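Keeping T-shirts in shape

Wash dark and bright shirts inside out in cold water, and don't pack the drum. A scoop of powder is enough for 9 shirts. Skip the softener on anything stretchy.

Shake each one hard before hanging – it saves ironing later. Dry them by the hem, pegs at the side seams.

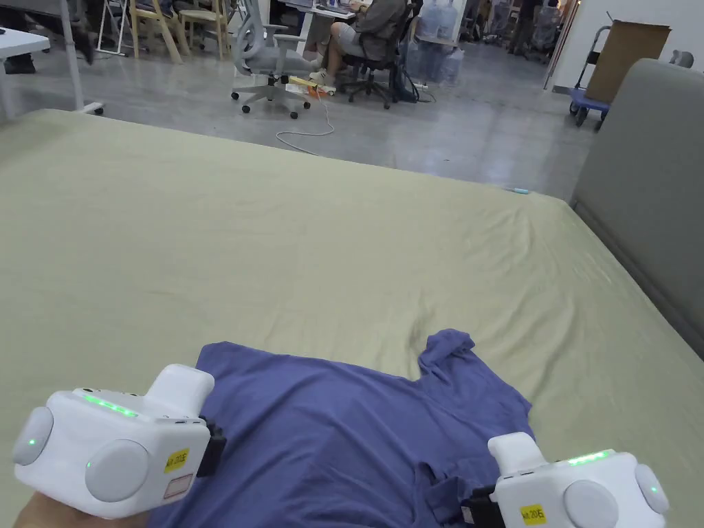
Fold on a bed or table, sleeves in first, then in 3 from the bottom up. Stand them on edge in the drawer so the prints don't stick together.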